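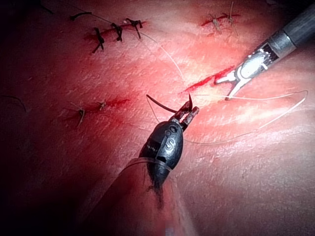
Reference > Medicine > Surgery > Wound closure > Suture (thread)

A suture is the thread a surgeon uses to hold two edges of tissue together while they heal. People also say "stitch," and I'll use both, although if we're being picky the suture is the thread and the stitch is the loop you make with it. I look after the wound closure pages on this site, and this is the one I get the most mail about, so I've tried to keep it friendly!

Materials

The first thing to sort out is whether a thread is absorbable. Absorbable sutures break down in the body over weeks or months, depending on what they're made of, and they get used a lot in deep layers where you'd never want to go back in and fish them out. Non-absorbable ones stay put until somebody removes them (or for good, if they're buried). Silk usually gets filed with the non-absorbables, even though it does lose its strength slowly over a long time, and I've had letters about that.

Then there's the build of the thread. A monofilament is a single smooth strand, a bit like fishing line. It slides through tissue nicely and has fewer nooks for bacteria to sit in, but it's springy and remembers the shape it was packed in. A braided suture is lots of tiny fibers woven together. It's softer, it lies down where you put it, and it holds a knot better, though it drags more on the way through.

Color

Plenty of threads come dyed, usually violet, blue, black or green, so they show up against all that pink and red. Undyed thread is pale or nearly clear and is handy near the skin, where a dark strand might show through. I like working with one of each when I'm practicing on the bench, a dark one and a pale one, because you can tell at a glance which tail belongs to which stitch.

Sizes

Sizing confuses everyone at first. The more zeros, the thinner the thread, so a 4-0 (say "four-oh") is finer than a 2-0. Hair-thin ones like 10-0 turn up in eye surgery. Dong-geon Noh, who taught me to tie, made us sort a tray of loose strands by feel before we were allowed a needle, and I was terrible at it.

Handling

In open surgery you can tie with your fingers. In keyhole and robotic work everything goes through slim jawed instruments, and the thread has to be managed by its loops. A long tail wanders all over the place and likes to slip under whatever you're about to pick up, so most people cut it fairly short before it goes in. Try to grip the needle or the tail end, and go easy on any length that will stay in the patient. Toothed or ridged jaws can fray a braid or nick a monofilament, and a nicked strand may snap right when you cinch the knot. (Ask me how I know!)

Stitch patterns

Interrupted stitches are tied one at a time, so if one fails the rest carry on. A running stitch uses a single strand down the whole cut, which is quicker and spreads the tension along the line, but it leans on the knots at either end. Either way the edges should meet without being strangled. Zaid Azar's bench notes from the Andovgate skills course put it as "snug, then stop," and I still mutter that to myself on the last throw.

See also: Surgical knot; Needle holder; Surgical staple; Tissue adhesive

Filed under: Surgical supplies, Threads and fibers, Wound care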